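# The Night Shift at Momireck

The arm woke up at 8, same as always, and the first thing it did was wave. I never programmed the wave! It's a leftover from the homing routine, joint four swinging out wide and coming back, but I wave too, every time, with whatever I've got in my hand. Last night it was a slice of cold pizza.

We call the shop Momireck after the old sign over the door, which used to sell sewing machines and still has half a bobbin painted on it. Rent is split between whoever has a project going. In June that was five of us. By September 2026 it was me, the arm, and a woman from upstairs who builds kites and leaves at suppertime.

My project was Merach. Merach was going to be the brain: a used tower server, cheap, heavy as a wet dog, that would run the planner for the arm so I could quit doing it on my laptop with the fan screaming. And the lovely part, the part I kept telling everyone on the stairs, was that the arm was going to help put its own brain together. How great is that?

"It'll drop something," said the kite woman.

"It'll drop something *soft*," I said, and showed her the sponge I'd been training it on.

So for 20 nights it carried the sponge. Left tray, right tray, left tray. Then it carried a domino. Then it carried a domino and set it on its end, and I yelled so loud that someone in the bakery next door banged on the wall. I banged back. It was a happy bang, I hope they could tell.

The memory came in the mail from a place called Daslow, packed in an egg carton. A real egg carton! I put it up on the shelf where I could look at it. The processor I kept in my coat pocket in its plastic shell, and I'd pat it on the bus like a bird.

Last night was supposed to be sockets. I laid the tower on its side, swung the panel open, and got the lever up on the processor socket, and then I stood there with my flashlight in my teeth and just admired it. I love the inside of a computer. I love that somebody picked blue for the latches. It's a little town in there, with the streets laid out and no one moved in yet.

"All right," I told the arm. "Katayama. You're on."

(Katayama is the name of the routine. It was the name of the street I lived on when I wrote the first line of it, and I've been too fond of it to change.)

The arm swung out over the back of the case and stopped. It does that, it stops to check where it thinks it is. On my laptop the number was climbing, the one that says how sure it feels. Thirty. Fifty. It hung on 68 and wouldn't budge, and my threshold was seventy, and I had picked seventy for no reason at all, on a bus, with my hand on my pocket.

I could have changed it. One keystroke! I had my finger right over the key.

Then I thought about the sponge nights, and how it had never once hurried, and I took my hand away and pulled up the stool. The bakery fired up its ovens. The wall got warm against my back and the whole shop began to smell like rye. I ate the last of the pizza and told the arm about the kites, how there was one drying upstairs shaped like a stingray, and how we should go see it fly when this was done, if I could find a long enough extension cord.

The number went to sixty-nine.

"Take your time," I said, and got the processor out of my coat.

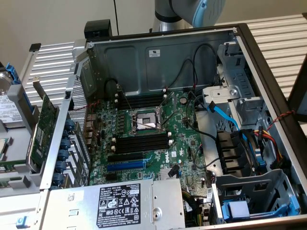 *Merach on its side, lever up, all eight memory slots still empty.*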